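The Mayor Who Saved Birbridge, and Other Things We Tell Visitors

There is a bronze plaque outside the Birbridge town hall that says Walter Chaudhry "saved this town by his own hand." I walked past it for years without a second thought. Then in August I was asked to give a short talk on local leadership, and I made the mistake of looking him up.

The story, as every fourth grader in town can recite it, goes like this. The mill closed. The bank was about to follow. Chaudhry, a feed merchant with no experience in office, ran for mayor, won, and talked the railroad into keeping its stop. Jobs came back. He served six terms, turned down a seat in the state senate, and died with his boots on.

It's a good story. Parts of it may even be right.

I spent most of a month in the records room, a windowless space that opens at 9 a.m. and smells like a wet phone book. The first thing I found was that the railroad had no plans to drop Birbridge. It was weighing whether to close Tarkisitz, up the line, and the two towns shared a freight agent. His letters are still there, and they complain about everything from coal to his knees. There isn't a word in them about closing our station.

The second thing was the election. Chaudhry won it by 40 votes out of 1396 cast. You would not guess that from the plaque, or from the pageant, where a cheering crowd carries him up the steps. Nearly half the town wanted the other fellow, and I had a hard time even finding out who he was.

Noelia Montes has taught history at the high school long enough to have played in the pageant herself. I asked her whether the kids ever question it.

"They question the hats," she said. "I've tried bringing in the council minutes. It's a tough sell against a parade."

She doesn't think Chaudhry was a fraud, and neither do I. The minutes show a patient man who came to meetings prepared and read the bills before he signed them. He fixed the water main on Poltside Road after 2 earlier mayors had promised to and hadn't. He also fought the school bond for years, and the pageant skips that part. 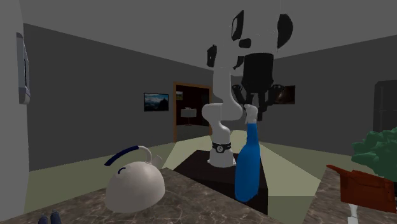
Why we want one big name

Ryota Onishi, who wrote a thin and stubborn book on small-town mayors, thinks the hero story does a job for us. When a town survives a bad stretch, the reasons are usually dull. Somebody extends credit. A few families decide not to move. The price of wheat goes up. You can't cast any of that in bronze, so we find a man with a decent profile and hand him the whole thing.

I'd go further than Onishi does. I think the habit makes us worse voters. Every few years someone runs for office here promising to be the next Chaudhry, and every few years we fall for it a little, then get angry when the roads are still bad in spring. We're measuring real people against a man who was made up, in large part, by the folks who came after him.

Would I take the plaque down? No. I'd like a second one, with the name of the freight agent on it, and maybe the vote count. I said so at the end of my talk. The applause was polite, and a man in the front row asked me where I was from originally.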